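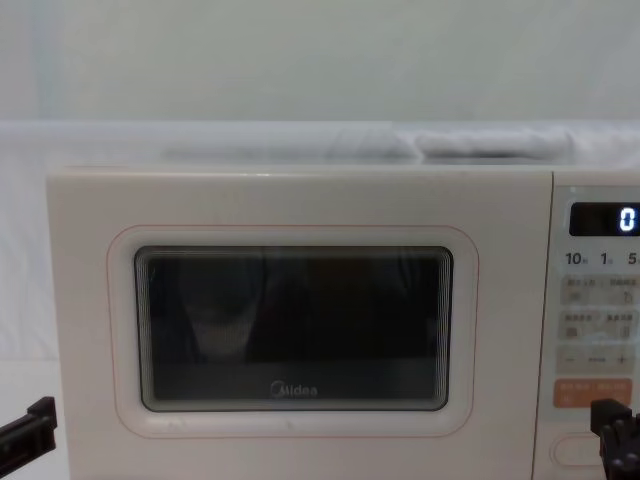 Ticket 2066: Save files vanish after the second boss (Clivex, PC build)

Status: open, then closed, then open again
Priority: normal, according to the form. The form has not lost eleven hours of play.
Component: save system / cloud sync

Summary

Clivex overwrites the newest manual save with an older autosave when the game is closed during the credits card that follows the Bollano fight. On the next launch the Continue button drops you back at the harbor, before the fight, with your old boots on. The Load menu agrees with the Continue button, so there's no appeal.

Steps to reproduce

1. Start from any save in the harbor district with cloud sync on.
2. Beat Bollano. Take your time, he certainly will.
3. Save by hand at the lantern.
4. Walk through the gate and quit to desktop while the chapter card is up.
5. Relaunch and press Continue.

Expected: the lantern save.
Got: the harbor, every time I quit on the card. Quitting before the card or well after it works fine.

Log

First reply from Sallard support was to verify the game files. Verified. All files present and correct, including, I assume, the one that eats the others.

Second reply was to update the graphics driver. Updated. The harbor looks very nice now. Save still gone.

Third reply was to reinstall. The download is large and my connection is not, so that was an evening. Reinstalled to a different drive, launched, and cloud sync helpfully brought the wrong save back down with it. Ticket was marked "resolved by user" at this point. The user would like it noted that he resolved nothing.

2018-04-26: Reopened. Turned cloud sync off and ran the steps again. The lantern save survived 4 attempts out of 4. Turned sync back on and lost it on the first try. The local folder shows 2 files with the same slot number, and the older one has the newer time stamp. Copies of both attached.
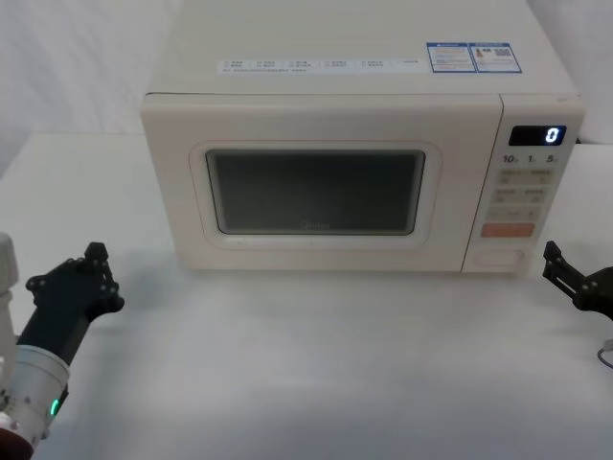 Patch notes for the Fuchs update say it "improves save reliability in certain areas." The harbor is apparently not a certain area. I installed it anyway and reran everything from a clean profile, with the same result, and the in-game error box that now appears is new but not much help. Its text is about as easy to read as the tiny print on the sticker strip along the top of a microwave, and it stays up for maybe a second. I got a screen grab on the third go. It says the slot is "busy" and offers OK as the only choice.

Workaround for anyone who finds this thread by search: turn off sync before the fight, save at the lantern, wait until you have control again on the far side of the gate, then quit. Copy the save folder somewhere safe before you turn sync back on. When it asks which version to keep, pick local. The cloud button is already highlighted, so don't just hit Enter.

Request: please don't close this again until somebody has tried step 4. It needs the quit to happen on the card itself. I have a spare harbor save I can send, and at this point I have several.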